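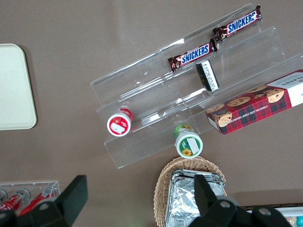

Small Shop Display, Session 2: Stepped stands and the impulse buy
Notes by Yasir Mirani, Doltunthorpe evening course, 15th November

Right, last time we did shelving along walls and I went on far too long about brackets, so tonight is all counter top. Bring your own stand if you've got one at home. If not, there's a box of them at the back and you can share.

What a stepped stand does for you

A flat counter shows the customer the front row and hides everything else. Put the same stock on steps and the back row gets its turn. I like the clear acrylic ones for sweets and biscuits because the packets do all the talking and the stand more or less disappears (until the lights catch the edges, and then you get those bright lines along the plastic, which I rather enjoy but some of you said looked fussy). Three steps is plenty for a till point. I had a five-step one in my first shop and people kept knocking the top row into the crisps.

The little upright lip at the front of each shelf matters more than you'd think. It stops things sliding off, but it also covers the bottom of whatever's behind it. So if the name is printed low down on the packet, check you can still read it from where the customer stands. Walk round and look. Bend down a bit too, not everybody is my height!

Chocolate bars

A Snickers is a long, low thing and it won't stand up on its own, so lay it along the shelf with the name facing up. Two of them end to end make a nice line and you can read both wrappers at once. Stack them in a heap and you've got a brown pile. I put bars on the top step, at the back, on the grounds that everyone knows that wrapper already and can spot it from the door. Hayat disagreed very strongly in August and put hers at the front, and her takings were fine, so try it both ways and write down what happens.

Boxes

Walkers chocolate chip shortbread goes on the bottom step in my layout. It's a box with a good big face, red tartan with pictures of the biscuits, and if you put it higher up it blocks everything behind it. Turn the picture side towards the customer. People buy the picture. A patterned box is also loud, so don't put another loud box next to it. Give it a plain neighbour or a gap.

Small tubs and round pots

These are my weakness, I always buy too many. Small cylinders with coloured lids look lovely from above, and from above is how most people see a low counter. A red lid and a green lid make a cheerful pair. Two things to watch:

They tip. Anything small and round will end up leaning on the front lip sooner or later, so straighten them whenever you pass.

They wander. Customers pick one up, read it and put it down in front of the stand. I've stopped fighting this. One tub on the counter by the bottom step looks friendly, as if somebody has just been choosing. Six looks like you've given up.

Flat packets

Stand them on edge against the riser of the next step up. A small black and white packet will get lost among the colours, so leave it a bit of space. Fine print won't sell anything from a distance, so if that's all there is on the side facing out, try turning it round.

Angle

Try the stand square to the counter, then try it on the diagonal. On a plain brown top I nearly always prefer the diagonal. You lose some counter and you'll need to check the corner isn't poking anybody coming round the end.

For next time

Lay out one stand using no more than eight items. Swap with your neighbour and each move two things. Then read the Ultitz handout on price tickets, only the first half, the second half is about fridges. Zinel has the spare copies.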